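Forums > Kitchen and Household > Food Storage

New posts Rules Search Members

Fruit going off within days, what am I doing wrong?

toastrack
December 1, 2019

I'm after some advice on keeping fruit. We moved in June and since then I've been throwing far too much away. In the old house a bowl of apples would last us weeks. Now the bananas are black in three days, and the pears go from rock hard to mush with nothing in between.

I buy it all at Lowther market on my way home, same stall as before, so I don't think the fruit has changed. It comes home in thin plastic bags, knotted at the top, and mostly stays in them until someone wants a piece.

The kitchen is small and gets the sun from mid-morning. There's no pantry. The fridge is a little Alteo under the counter and it's full of milk and leftovers. I've been thinking about getting fruit off the worktop and onto the wall.
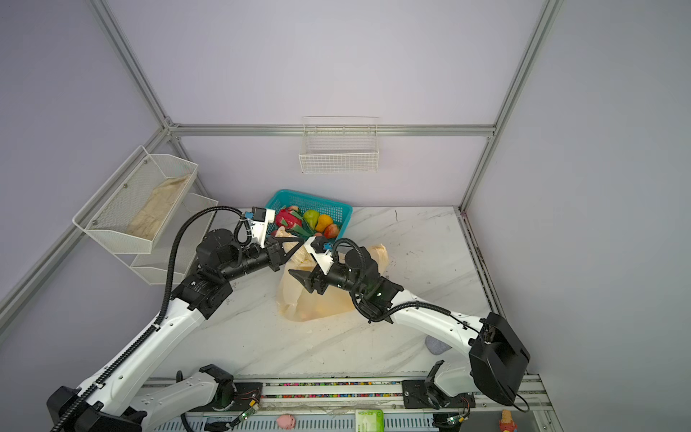

The wall next to the cooker is the only one with any space on it. Would that be too warm? I could also put something in the hall, which has no radiator, but it's a nuisance walking out there and I think the kids would forget it existed.

Re: Fruit going off within days
Grizzlebeck

Take it out of the bags the minute you get in. That's most of your trouble. A knotted bag holds the damp in and it also holds in the gas that ripening fruit gives off, so everything in there hurries everything else along.

Next to the cooker is a bad spot. Use the hall.

Re: Fruit going off within days
plumduff

Agree with Grizzlebeck about the bags, but I'd add that the bananas want to be kept away from the rest. They're the worst for setting other fruit off. Ours sit on the windowsill on their own and everything else goes in a basket on the side.

On wire baskets, I had them on the wall for years and took them down in the end. They let the air through, but soft fruit gets marked where it rests on the wire. Peaches were hopeless. Fine for oranges and lemons, and for onions if you've nowhere else.

Re: Fruit going off within days
pantry_moth

I'm going to disagree on bags. I keep apples in a plastic bag in the bottom of the fridge, top left loose, and they stay crisp for weeks. Left out in a bowl they go woolly. The bag stops them drying out. It's a knotted bag in a warm room that does the damage, and that's a different thing from a loose one in the cold.

Pears are another matter. They should be bought hard and left out until they give a bit at the stalk end, then put in the fridge. If you wait until the whole pear feels soft the middle has already gone.

Re: Fruit going off within days
Grizzlebeck

He's said the fridge is full.

Re: Fruit going off within days
pantry_moth

Then he needs to move the leftovers. You can put a lot of apples in the space of one casserole dish.

Re: Fruit going off within days
toastrack

She, but never mind! The casserole dish is a fair point. I've had a clear-out this morning and there's room for a bag of apples on the bottom shelf now.

I've also looked at the Skadance stacking baskets, the deep ones. They aren't cheap and I don't know if deep is a good idea. Whatever's at the bottom gets squashed and forgotten, or it does in this house. Does anyone have them?

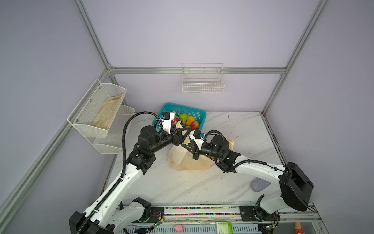
Re: Baskets
hob_end

I have the Skadance ones and wouldn't buy them again. Too deep, as you say. I found a satsuma at the bottom that had turned green and taken its neighbours with it. I use them for potatoes now, with newspaper in the bottom.

A cheap plastic basket with holes in the sides does the same job. You can put it in the sink and wash it, which you should do every so often anyway, as mould hangs about in the corners and gets on to the next lot.

What I do now, for what it's worth:

- everything out of its bag and looked over when it comes in
- anything bruised goes at the top and gets eaten that day
- citrus and apples apart if there's room
- no washing until you want to eat it
- basket scrubbed and dried before the next shop

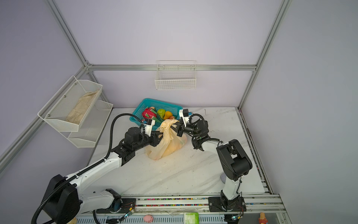

I shop twice a week and buy less each time, and that made more difference than any of the baskets. It's a walk of around 15 minutes to the shops so I don't mind. If you're driving to a big supermarket it may not suit you.

Re: Fruit going off within days
plumduff

Good list. I'd quibble with not washing. I wash grapes as soon as they come in, otherwise the kids eat them straight off the stalk with whatever's on them. They need drying properly on a tea towel. They keep five days or so in the fridge after that with no bother.

Re: Fruit going off within days
ledger_lines

Has anyone tried a box scheme? We had Kevell for a year. The fruit was very good but you got what you were given, and in the winter that was a great many pears. We stopped when I worked out I was composting a good part of it. If toastrack already struggles with pears I'd stay well clear.

The old bags are worth keeping, by the way. I use them for peelings on the way to the compost.

Re: Fruit going off within days
Grizzlebeck

Kevell were fine when I had them and you could ask for no pears. You had to ring up though.

I still say the hall is the answer. A cool room beats any container you can buy.

Re: Fruit going off within days
toastrack

Thanks all. I've given up on the wall. Bananas are on the sill in the front room, apples are in the fridge in a loose bag as pantry_moth said, and the rest is going in a plain plastic basket. I'm trying it at the back of the worktop first, out of the sun, and if that doesn't work it can go in the hall and the kids will have to put up with it.
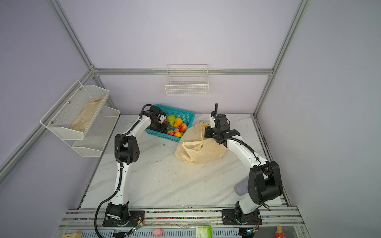
Teal basket, towards the back

Will report on the pears. I bought four hard ones and I'm checking the stalk end every morning.

Re: Fruit going off within days
pantry_moth

Don't press them too hard or you'll bruise them.

Contact us | Terms | Privacy | Back to top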